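Section 5: Setting Up a Two-Leg Knockout Tie

Read this section before you enter any fixtures. It covers ties played over two matches, home and away, in the Skerkov league manager. Single-match cups are in the previous section.

Before you start

Both clubs must already be in your team list with a home ground assigned. If a ground is missing, the program will let you create the tie but will not print the match sheets.

1. Open Competitions and choose New Knockout Round.

2. Type a name for the round. Names are printed on every match sheet, so keep them short. "Suvwood Cup Quarterfinal" fits on one line. Longer names wrap and push the referee box onto a second page.

3. Under Format, select Two Legs. A second date field appears.

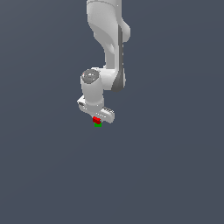 4. Enter the home team for the first leg. The program fills in the second leg with the grounds reversed.

5. Enter both kickoff times. Use the local time at the ground where the match is played.

Note: If the two clubs share a ground, as Jendurthorpe and Horrocks do, open the Grounds tab and mark one of them as the away side for each leg. Otherwise both legs will show the same home team in the gate report.

Deciding a level tie

6. Open the Tiebreak tab. Choose what happens when the total score is even after the second leg. You can pick extra time, penalties, or extra time followed by penalties.

7. Leave Away Goals turned off unless your league rules call for it. The box is off by default in all new rounds. Rounds copied from a past season keep their old setting, so check it each time.

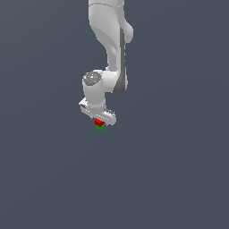
Fig. 5-2. White arm, plain background.

Caution: Do not change the tiebreak after the first-leg score has been confirmed. The change will apply to the whole round, including ties that are already finished, and the bracket will be redrawn.

Ground capacity and tickets

8. Enter the capacity for each ground. The starting value is 1000. Replace it with the figure on the ground's safety certificate. The Suvwood main ground, for instance, is entered as 3575.

9. Enter the away allocation as a number of seats. Percentages are not accepted here.

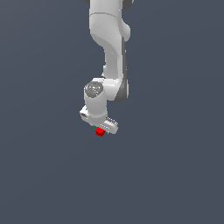
If the allocation is larger than the away section, the field turns red and the Save button is grayed out. Lower the number or edit the away section under Grounds. Any ground with a capacity over 1000 also needs a named safety officer before the tie can be published.

Entering results

10. After the first leg, open the tie and enter the score at the end of normal time. Add scorers and minutes. Stoppage-time goals are typed as 90+2, with no spaces.

11. Click Confirm. The aggregate line shows the first-leg score until the second leg is entered.

12. After the second leg, enter the score again. If extra time was played, put those goals in the Extra Time row. Penalty kicks go in their own row and do not count toward the scorers table. 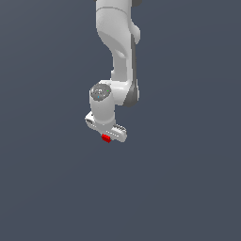
The winner moves to the next round as soon as you click Confirm. To undo this, open the tie, choose Reopen Result, and type your administrator password. Reopening a result removes the winning team from the next round but keeps any dates you have already set there.

Note: An abandoned match should be left unconfirmed. Set its status to Abandoned and enter a new date when one is agreed.

Problems with this section can be reported to Ximena Olivares at the Skerkov support desk. Include the round name and the tie number.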